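Progress report to the Brumska fund: two-arm handling of soft items
Period covered: up to the end of May
Prepared by Szu-yu Tsang, with notes from Crisóforo Valdovinos and Mei-kuen Kao

Where we are

The planner rewrite is in and it has made the whole project feel lighter. In the last report the two arms were each given their own path and then checked against each other at the end, so most of our failures were really timing failures. Branum, our planning layer, now treats both arms as one problem from the start. Crisóforo merged the last part of it at the beginning of May and we have run everything on it since – 448 episodes on the soft item set, all logged and replayable.

The second big piece is the grasp proposer. Mei-kuen retrained it on 687 labelled wrist views, with much more weight on fabric edges and narrow ends. It now gives a score for each finger placement along with the pose, so the planner can turn down a poor grasp before anything moves. We had wanted this since the first proposal and it is a pleasure to work with!

Soft items and handover

Wrist views feed the grasp proposer. The fixed view is used for checking where both grippers are while an item is shared between them, and for spotting shadows that the depth filter takes for solid objects (still our most annoying bug).

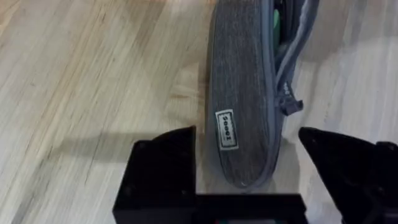
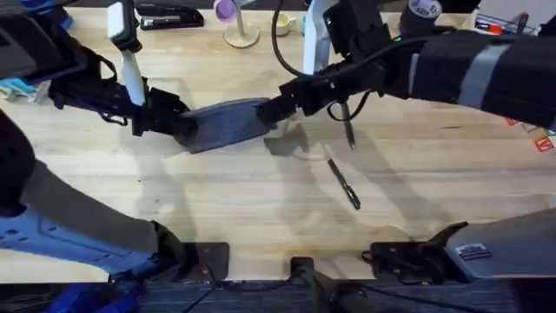
First: wrist view of a grey shoe or slipper between the gripper fingers. Second: fixed view, a grey fabric item spanning the two grippers.

Control

Ngan-ling Chu has rewritten the force limits for shared holds. When both grippers have the same item, one arm leads and the other follows with a softer setting, and the roles can swap partway through a motion. The swap used to cause a small jerk. She traced it to the follower reading a target that was 12 milliseconds old, and the fix was a few lines in the message queue. We spent far too long looking at the motors before that.

Tooling

Colton Kowalchuk's replay viewer, Nulov, is now used every day by the whole group. It lines up both camera streams with the planner's decisions, and you can click on any rejected grasp and see the score that sank it. He would like to add side-by-side comparison of runs, and we would all like him to have it.

What is not done

2 items from the original plan have moved to the next period. The first is recovery after a slip: at present the arms stop and wait for an operator. The second is moving the calibration routine over to the new message format, which is dull but has to happen before the Šindelář team can run our code on their own cell.

Next period

Slip recovery comes first, starting with the case where one gripper still has a hold. Mei-kuen will extend the labelled set with more zips, straps and linings. We are not asking for any change to the budget. Colton can give a live demo of the viewer on a call, mornings are best.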